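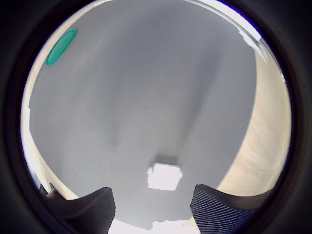

我手机里那个叫 Juvance 的听书软件，每天早上推一条消息给我，问我今天打算读完哪一本。注意它用的动词是“读完”。点进去，一本600页的书压成20分钟的音频，配一张提纲，听到最后屏幕上撒一把彩纸，书架上多一个封面。我用了2个月，书架已经相当体面，体面到有一次吃饭时别人提起其中一本，我差点就接上话了。

我接不上。我记得封面是深蓝色，记得讲稿里有三个要点，第二个要点里有个跟钥匙有关的故事，至于这个故事为什么在那里，我说不出来。提起那本书的人是真看过的，他说中间有一章特别难啃，作者好像自己也没想明白，绕了一大圈又退回去。我听的版本里没有这一章。讲稿作者大概觉得既然没想明白，就不必占用大家的时间。

所以我想说说这门生意。先交代立场：我不觉得听书有罪，也不觉得人人都该捧着大部头正襟危坐。有人眼睛不好，有人每天在车上晃两个钟头，有人带孩子带到只剩两只耳朵是自己的，完整的有声书对这些人是大好事，我自己也听。我怀疑的是另一样东西，就是把书拆成要点、再把要点当成书卖给你的那一套，以及围着这一套长出来的说法。

第一种说法是“时间宝贵”。这话谁也驳不倒，所以特别好用。可是我留心过自己听20分钟讲稿时在干什么：洗碗，找袜子，回消息，等水开。省下来的时间呢？按广告的算法，一本厚书要花掉我好几个晚上，现在只要一顿早饭，那几个晚上理应完好地还给我。我没有收到。我收到的是更多本书，一本接一本，排着队等我去“读完”。一个人如果一年里听过了四五十份讲稿，他多出来的闲暇在哪儿，我很想请他指给我看。

第二种说法是“干货”。这个词我一直觉得古怪。把水分去掉，留下干的，听着像在晒虾米。它默认一本书里有一部分是作者真想说的，其余都是为了凑厚度。确实有这样的书，而且不少，机场书店里摆在最外面那一排多半如此，一篇文章的意思硬撑成一本，每章开头讲一个创业者的故事，结尾再讲一遍。对这种书，我承认讲稿是一种慈悲。但既然一本书压成20分钟毫无损失，合理的结论应该是这书不值得出，也不值得听，怎么会推出“赶紧听”呢？

而那些压了会有损失的书，损失的恰恰是你打开它的理由。一本讲饥荒的历史书，结论可能一句话就能写完：粮食有，运不到。你知道了这句话，跟没知道差不太多。你得在那些仓库账目和往来公文里泡上几百页，看见一个小官怎样把同一份请示写了三遍，每一遍措辞都更软一点，才会对“运不到”三个字有点感觉。讲稿会把公文删掉，因为公文重复。它当然重复，它就是那样重复着把人拖死的。

小说就更不必说了。Juvance 也讲小说，我听过一份，讲一部家族故事，讲稿把人物关系理得清清楚楚，末了总结出四条“对现代家庭的启示”。我后来把原书借来看，看到一半才明白，那些人物关系之所以写得含混，是因为叙述者当时还是小孩，他不知道那个常来吃饭的女人是谁，读者也不该太早知道。讲稿第一分钟就说了。

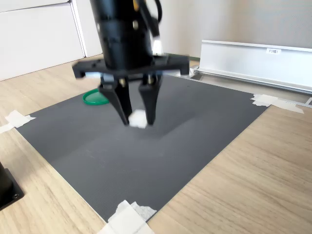 栏目：观点 / 阅读与出版

再说说出版这一头。去年11月我去 Trornville 住了几天，那里有一家叫 Kalinowski 的旧书店，门面窄，往里很深，越走越冷。收银台旁边立了一个小架子，上面的牌子写着“听过没看过”，专放那些在听书软件上正红的书。我问店员卖得好不好。她说翻的人多，买的人少，很多人拿起来看看目录，点点头，放回去，神情像是遇见一个已经打过招呼的熟人。

这当然只是一家店，店员也只是随口一说，拿它当证据去论断整个行业，那我就跟我要骂的讲稿一样了。听书平台的说法正好相反，他们说讲稿是入口，听完会有人去买原书，大家都有好处。也许吧。Wavum 做有声节目起家，后来也做拆书，它在软件里给每本书都配了一个“购买原著”的按钮。我去找过这个按钮。它在讲稿页面的最底下，在评论区下面，在“猜你还想听”下面，灰色，字号比版权说明略大一点。真把自己当入口的，不会把门安在那个位置。猜你还想听倒是醒目得很，手指还没抬起来，下一本已经开始放了。

我也试着替他们想过。做讲稿的人是有手艺的，要在很短时间里把别人的书理顺，找出主线，还得说得让洗碗的人听得进去，不容易。稿子写得好的，我听得出来，里头有判断，有取舍，甚至有一点不服气，会说作者在某处讲过头了。这其实就是书评，好书评向来是值得读的，我年轻时认识的许多书都是从书评里认识的，有些至今没看过原书，也没觉得羞耻。

可书评有个老规矩，它署名，它承认自己是另一个人的看法。你读完一篇书评，会说“我看过一篇谈那本书的文章”。讲稿则把自己藏起来，用作者的口气说话，“本书告诉我们”，“作者认为”，讲的人隐身了，听的人于是以为自己刚从书里出来。加上彩纸，加上书架上的封面，加上年底那张“你今年读完了多少本”的海报，一整套布置都在劝你相信一件没发生过的事。我对这门生意的不满，一大半在那个动词上。把“读完”改成“听过介绍”，我今天这篇就可以短掉许多。当然他们不会改，“你今年听过四十份介绍”，这样的海报没人转发。

常有人拿古人来给这事撑腰，说自古就有类书、有选本、有节要，读书人也不是每部都从头看到尾。这话不假。从前的选本还常常挨骂，骂它们的人说得比我难听多了，说它们养出一批只会摘句子的考生。骂归骂，选本照样印。不过选本里留下来的终究是原文，一段就是一段，删掉的地方你知道删掉了，想看可以去找全本。你碰到的字是写书的人写的，生硬的地方照样硌你。讲稿不留原文，它从头到尾换了一遍，换成一种哪本书听起来都差不多的话。我连着听过一本讲海洋的，一本讲谈判的，一本讲中世纪修道院的，三份稿子的开头都是一个反问句，中间都有“那么问题来了”。修道院的书里也有问题来了。

还有人说，门槛低一点总是好的，原本不读书的人现在至少听一点。这一条我想得最久，也最没把握。我母亲那一辈里，有人一辈子没有整块的时间，也没人教过她怎么挑书，她若在厨房里听一份讲饥荒的讲稿，听进去了，跟我讲起来头头是道，我有什么资格撇嘴？我没有。但平台的广告好像也不是冲着她去的。广告里的人都穿衬衫，坐在落地窗边，表情是那种快要升职的表情。文案说的是“别人在刷视频，你在拉开差距”。这是在吓唬本来就读书、或者本来就觉得自己该多读书的人，让他们觉得读得慢是一种落后。慢在这里成了毛病，要花钱治。

我就是被吓唬到的那一类，所以才会掏钱，这没什么好遮掩的。付款那天晚上我床头摆着一本看了大半年的书，书签夹在前三分之一的地方，每次看见都有点心虚。讲稿正好治这个心虚。我听完了那本书的讲稿，书签就再没动过。本来那本书还悬着，悬着其实挺好，偶尔睡前翻两页，跟前面忘掉的内容重新接上头，接错了再往回翻。听过讲稿之后它就结束了，我知道它要往哪儿去，也就不想陪它走那段路。后来我把它送人了，送的时候还推荐得很热情，用的是讲稿里的词。

朋友里有人不同意我，说你这是自己没出息，讲稿听完照样可以读书，谁也没拦着你。道理上是这样。健身房门口开一家炸鸡店也没拦着谁。只是一个产品做成什么样，就会让什么样的用法变得省力，让别的用法变得费劲，Juvance 的全部设计都在让我听下一本，它做得很成功，我不觉得这成功跟我没读书之间毫无关系。再说，我若真有那样的出息，当初也不会买。

至于记不记得住，他们的宣传页上有一条曲线，说配合复习卡片可以大大提高留存。我对这条曲线持保留态度，图上纵轴没有单位，也没写是谁测的、测的什么。复习卡片我做过几天，它问我某书的核心观点是哪一句，我答对了，屏幕又撒了一把彩纸。我能背出那一句，这我承认。我背过的句子多了，小学课本上的到现在还会背，有些直到四十岁才突然明白在说什么，中间那些年，说它“留存”在我脑子里，倒也不算错。

有意思的是，这类软件里评论最热闹的地方，往往是有人真去看了原书，回来说讲稿讲错了。有一份讲园艺史的稿子，底下有位听众写了很长一段，说作者在原书里明明是反对那个观点的，讲稿把被反驳的一方当成了作者的主张。跟帖的人先是不信，后来有人贴了原文的段落，吵了好几天。那是我在 Juvance 上读过的最像读书的东西，大家都在翻书，翻到页码，一句一句地对。平台后来有没有改稿子，我没再去看，只记得那条评论没有置顶，置顶的是一条打卡活动。

我的会员到期以后没有续。取消的过程绕了几道，先问我是不是太忙，再送我两周，然后给我看一张卡片，说我将失去我的书架。我看了看那排封面，挑不出几本能跟人讲上五分钟的，就点了确认。现在通勤路上我有时听完整的有声书，一本冬天的航海日志，朗读的人声音闷，念到天气记录也一条不落地念，风向，风力，能见度，第二天再来一遍。我经常走神，走神了也不倒回去。到这周船还冻在冰里，船上的人开始为一罐糖浆怄气。

我也不想劝谁卸载。如果你听讲稿听得高兴，拿它当书评听，当广播听，当洗碗时的伴儿听，都行。我只建议下次年底它发海报给你的时候，挑其中一本，随便哪本，去书店或者图书馆找来，从中间翻开读上四页，看看认不认得。

发表于2021年5月10日

标签：听书，知识付费，书评，阅读习惯

联系我们 | 投稿须知 | 版权所有，转载请先来信 | 返回顶部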